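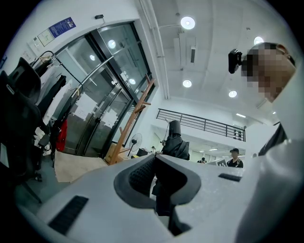
The white one, up close, with the foam in its jaws. June, upstairs end.

I have now spent eleven working days with two hand-held grippers, and I have a favourite, and it is the wrong one.

Some background for anyone who comes here for the bread posts. My day job is at Setavdale, where I test things that other people have designed and then write down what annoyed me. This time the things were grippers you hold in your hand: you squeeze, the fingers close, a camera on the tool films what the fingers are doing, and later on a robot arm is supposed to learn from it how to pick up a sponge. I was asked to compare two of them and say which we should buy more of. It sounded like a week. Li-hua Ho, who runs our side of the project, gave me a spreadsheet with 82 rows in it and told me not to add any. I added four.

The two candidates were the white one, which comes from Zurnley, and the grey one, which comes from Prunville and arrived in a much nicer box. I will call them the Zurnley and the Prunville, as though they were country houses.

First impressions went to the Prunville by a mile. It is light, it has a proper rubber handle, and the trigger has a lovely short pull like an expensive garden sprayer. The Zurnley feels like carrying a kettle. Its shell is big and smooth and white, and it shows every knock. Mine has scuffs already. I would like to say they came from hard testing, but at least one came from the car park.

Then you start picking things up, and the ranking begins to wobble.

The Zurnley has black textured foam inside the finger opening, and I had written it off as packing material somebody forgot to take out. It is the best part of the tool. Foam forgives you. You can come at a mug handle from a silly angle and the foam squashes a bit and holds on. The Prunville has hard ribbed fingers, and they are very precise, and if you are also very precise you will get on well together. I am not. I dropped the same plastic egg cup nine times in one morning before I swapped tools, and the tenth go, on foam, went straight into the box.

We kept a tally, of course. Over the whole trial we logged 3,240 grasps, split as evenly as we could between the two tools, and 1,511 of those were on what the spreadsheet calls "awkward items". Awkward items means cutlery, folded cloth, one very shiny tin and anything with a lid. On the ordinary stuff you could hardly slide a sheet of paper between the two grippers. On the awkward stuff the Zurnley won, with the gap at its widest on cloth. The Prunville won on coins and on nothing else. If your robot is going to work in a till, buy the Prunville.

The cameras are another matter. The Zurnley's view takes in a great deal. You get the fingers, fine, but you also get a generous helping of gripper body across the bottom, and then the ceiling lights, the coat stand, the fan, the mezzanine railing and whichever colleague is standing too close. I have watched hours of this footage and could now draw our ceiling from memory. The Prunville is the opposite. It sees its own fingertips and perhaps a hand's width beyond, as if looking through a letterbox. Very tidy pictures, and when you lose your place in a recording you have no idea where you were in the room.

I thought tidy would be better. Li-hua thought wide would be better, and said so on the first day, and has been decent enough to mention it only twice a week. Her argument is that a wide view gives the software something to hang on to when it works out how the tool has moved. Door frames are good for this. So are railings. A blank tabletop filling the whole picture gives it nothing, and it starts to guess. Of the recordings we threw away because the tracking had gone off on its own, far more were from the Prunville, including one splendid clip in which, according to the numbers, I travelled smoothly through the floor.

Bright ceiling lights are the price you pay. Tip the Zurnley back too far and the exposure lurches about, and everything below goes murky for a moment. I learnt to keep my wrist down. I then learnt what happens to a wrist you keep down for three hours with a kettle on the end of it.

This brings me to weight, where I am firmly on Prunville's side. After a morning on the Zurnley I couldn't comfortably open a jar. We tried hanging it from a strap over the shoulder, and it took the load off very well and swung into my hip every time I turned round. We tried swapping hands halfway through, and my left-handed data is being kept, I am told, for its comic value. In the end we settled on twenty minutes on and ten off, which is what the manual says on page two.

A word on the software. Both tools talk to a little controller called Hsiao, and I mention it only so that I can complain. Hsiao has a light that blinks green when it is recording and also blinks green when it is not recording but would like to. The two greens are not the same green, apparently. I lost a whole tray of cutlery to this, file after file of nothing, and nobody could tell me which green I should have been looking for until Li-hua stuck a dot of nail varnish next to the light and wrote "slow = good" beside it in pencil. I consider this the most useful upgrade of the trial.

Build quality is hard to judge after so short a time. The Prunville's trigger had picked up a faint click by the end, which doesn't affect anything but is the sort of click you start listening for. The Zurnley's foam was still in place and still springy, though crumbs get into the texture and you need an old toothbrush to get them out. Changing the pads on the Prunville takes a tiny screwdriver and good light. I haven't had to change the Zurnley's yet and I'm not looking forward to finding out how strong the glue is.

So which one? I wrote "Zurnley" in the box, with a paragraph underneath that mostly says "but lighter, please". It holds things better, its footage is more use, and the worst you can say of it is that it gives you a forearm like a docker. I still pick up the Prunville first when they are both on the bench. It's such a nice trigger.

The order has gone in for six of the white ones. I have also asked for a spare sheet of foam and a second bottle of nail varnish, and the second of these has been queried by accounts.

Next time: the sourdough that wouldn't, with photographs of the inside.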